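**Reter Tenants' Advisory Service**
Thread: what to know about your security deposit before you move out

1/ February is one of our busiest months for deposit questions. This thread sets out the general steps we recommend to renters in the Reter area. It is general information and does not replace advice on your own lease.

2/ Last year our office handled 241 deposit inquiries. In 209 of them, the renter had no written record of the condition of the home on the day they moved in. Most of the advice below concerns that record.

3/ Kitchens and dining areas come up more often than any other part of the home. Tables, bowls and plates that belong to you should be listed apart from anything supplied with a furnished unit.
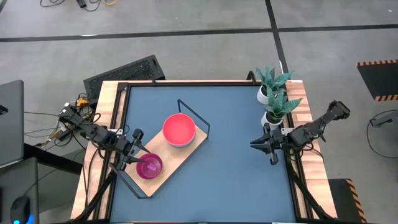
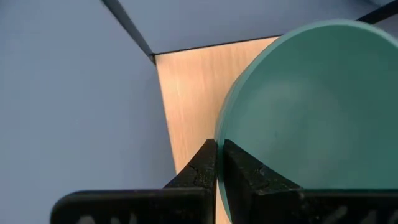
4/ Start with your lease. Find the section on the deposit and read it twice. It should state the amount, the reasons for which money may be withheld, and the address to which notices must be sent. If any of these is missing, write to the landlord and ask for it.

5/ Give notice in writing, even when you have already spoken with the building manager. Keep a copy. If your lease requires notice by mail, an email alone may not be enough - send both.

6/ Leave a forwarding address. A surprising number of late refunds are checks mailed to the unit the renter has just left. Put the new address in your notice letter and repeat it when you return the keys.

7/ Ask for a walk-through before your last day. Many landlords will agree to one if asked early. Bring your move-in checklist, write down every item that is raised, and ask the landlord or manager to sign the page. If they decline to sign, note the time and who was present.

8/ On normal wear: faded paint, light carpet wear in hallways and small nail holes are generally treated as part of ordinary living. Burns, broken fixtures, large holes and missing doors are generally treated as damage. Items between the two are where most disputes occur.

9/ On cleaning: the usual standard is the condition in which you received the home. Some leases call for professional carpet cleaning. Whether that term can be enforced depends on local rules, so please contact us before you pay for the service.

10/ We are often asked about ovens. Yes, clean the oven. Clean behind it as well if it can be moved safely. The same applies to the refrigerator drip tray.

11/ Renters in the Borkowska Street buildings should note that the management office has changed its key return procedure. Keys are now accepted only at the front desk, and a receipt is issued on request. Please request it. Keys left in the drop box overnight are not logged until the following business day.

12/ Shared leases need extra care. When one roommate leaves and the others stay, the landlord may not owe anyone a refund until the whole household moves out. The departing roommate should agree on a figure with the others and put it in writing. We have a one-page form for this at the front counter.

13/ If money is withheld, you should receive an itemized statement. Check each line against your own records. "General repairs" with no further detail is not a satisfactory entry, and you may ask for receipts or estimates.

14/ If you disagree with a deduction, write to the landlord first. State the amount in dispute, the reason, and a date by which you would like a reply. Keep the tone plain. Letters of this kind are sometimes read aloud in small claims court.

15/ Sample wording: "I am writing about the deposit for my former unit. I dispute the deduction for repainting. The walls were in the same condition as when I moved in, apart from ordinary wear. Please return the amount withheld or send me copies of the receipts."

16/ If the letter brings no result, mediation is available at the Wirby Community Center at no charge to either side. A session usually lasts 2 hours. Both parties must agree to attend, and any agreement reached is put in writing before they leave.

17/ Our next drop-in clinic is on Saturday at the Wirby Center, in the ground floor meeting room. Doors open at 10 a.m. There are 6 appointment slots for lease review, and these are given out in order of arrival. General questions do not require a slot.

18/ Please bring your lease, your move-in checklist if you have one, any letters or messages from the landlord, and the itemized statement. Printed copies are easier for our advisers to work with - the library next door has a printer.

19/ A correction to last week's post: the phone line closes at 4:30 p.m., not 5 p.m. Messages left after that time are returned the next business day.

20/ Questions may be left in the replies, but please do not post your address, unit number or the name of your landlord. Our advisers cannot discuss individual cases here.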